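How to clean a tinted clear plastic lid without making it worse

Home > Cleaning > Plastics
Last updated April 2022

Smoky see-through lids are on everything now. Storage boxes, gadget cases, small white appliances with a glossy top. They look very smart in the store, and after a month at home they look like somebody has been eating fried chicken off them. I have cleaned a lot of them and I have ruined two, both times by following advice from a page much like this one. So read with some suspicion, mine included.

What you need

A bowl of lukewarm water
Dish soap, the plain kind
Two microfiber cloths, washed without fabric softener
A soft brush (a makeup brush or a clean paintbrush)
A cotton swab or two for the rim
A table you can put the lid flat on

What you don't need is a special spray. I bought a bottle of Flesine after seeing that it had 1,278 reviews, most of them glowing. I tried it on one half of an old lid and dish soap on the other half, then left both by the window and looked again the next morning. I could not tell the halves apart. Perhaps the reviewers could. If you already own a bottle, go ahead and use it up, but I wouldn't buy another.

Step 1. Unplug, switch off, empty

If the lid belongs to something with electronics in it, switch it off and pull the cord before anything else. If it belongs to a plain box, take out what's in there. Dust falls in when you lift the lid, every time, however gently you think you're doing it.

Step 2. Get the lid off, if it comes off

Look for a tab. Plenty of these lids have a small one in the same clear plastic sticking out from the rim, and it's easy to miss against a pale surface. Lift there, slowly, with your other hand on the opposite side. If it doesn't want to move, stop. A butter knife is the usual recommendation and the usual cause of the white stress marks you see on secondhand boxes. Some tops are glued or snapped on for good and were never meant to come off in your kitchen. If yours is one of those, skip to "Lids that stay on" further down.

Put it flat on the table with some room on all sides. Wipe the table first. One crumb of grit between lid and tabletop will do more damage than all the dirt you came to remove. 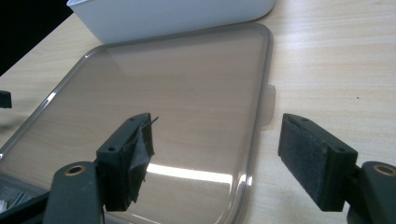 Lid flat on the table, white container just behind it. The tab is on the right.

Step 3. Look at it properly

Tilt your head until a lamp or a window reflects off the surface. Against the light you see grease, dust and scratches, and they need different treatment. Looking straight down you mostly see whatever is underneath, and on a wood-grain table a tinted panel can pass for spotless when it's filthy.

Grease is smeary and changes when you breathe on it. Dust sits on top. Scratches stay exactly where they are whatever you do, and I'll come to them.

Step 4. Brush before you wipe

Everyone skips this one. I did for years. Brush the loose stuff off in one direction, toward the nearest edge, and pay attention to where the flat part meets the raised rim, where the grit collects. No pressure. If you start with a cloth you are just sanding.

Step 5. Soap and water

Eight drops of dish soap in the bowl is plenty. I have seen recipes with vinegar, with baking soda, and with both together, which fizzes nicely and leaves you with slightly salty water. Baking soda is an abrasive. It may be a mild one, but I don't want any abrasive on a glossy panel.

Also leave out window cleaner with ammonia, rubbing alcohol and anything that smells of lemons and claims to cut grease. Some clear plastics put up with these and others go cloudy or grow tiny cracks, and the lid hardly ever says which plastic it is. That was how I lost my first one. The bottle said "safe on most surfaces". I should have asked about the rest.

Dip the cloth, wring it out well, and wipe in straight lines. Rinse the cloth, then wipe again with clean water. A loose lid with nothing attached can go under the tap if you prefer. Not in the dishwasher, whatever the label says about the top rack.

Step 6. Dry it

Use the second cloth and press more than you rub. Paper towels leave lint at best and fine scratches at worst. I know people swear by newspaper, but they seem to be the same people who swear by it for windows, and a window is glass.

Run a swab around the inside of the rim, where water likes to sit. Then leave the lid alone for 17 minutes or so, long enough for a cup of coffee. Putting a damp lid back on a closed box gives you fog on the inside and you will be doing all this again.

Lids that stay on

If the top is fixed, or if you would simply rather not pry at it, do everything in place. Brush, damp cloth, dry cloth. The cloth should be damp enough to leave a mark that's gone in a few seconds and no wetter. Water creeps along the join between the clear part and the white body, and once it's under there you have no good way of getting it out. 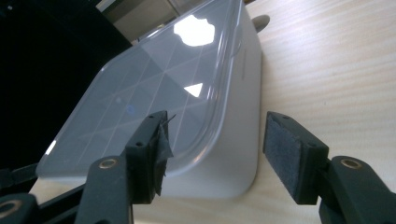 Watch out for tops with a printed or molded design under the clear layer. Lines and grids make it very hard to judge what is dirt and what is pattern, and I have seen someone scrub at a line that was on the other side of the plastic. Run a fingertip over the spot. If you can't feel it and it doesn't smear, leave it alone.

The same goes for seams and slots in the sides. Dry brush only. I would not use canned air either, at least not close up. It pushes the dust further in as often as it blows it out.

What about scratches?

I don't have good news. The Wondiden polishing kit gets mentioned a lot, and it does work in the sense that four small scratches became one large dull patch. On an untinted, perfectly clear panel you might get away with it. On smoky plastic any change in the shine shows up at once. I took that lid to Stojanović, the repair shop in Tevard that does displays and instrument covers, and was told that to fix it they would have to polish the whole panel evenly, for more than the box had cost. I bought a new box.

Toothpaste: no. Please stop suggesting toothpaste.

Car wax hides very fine scratches for a week or two and collects fingerprints at an impressive rate. Make of that what you will.

Keeping it clean

Lift by the tab or the edges, not by pressing on the middle. Don't stack things on top. When the lid is off, lay it with the outside facing up, or on a folded towel if it has to go the other way.

I was also told to apply an antistatic dryer sheet once a month to keep the dust away. I tried it through May one year. The lid was dusty in June.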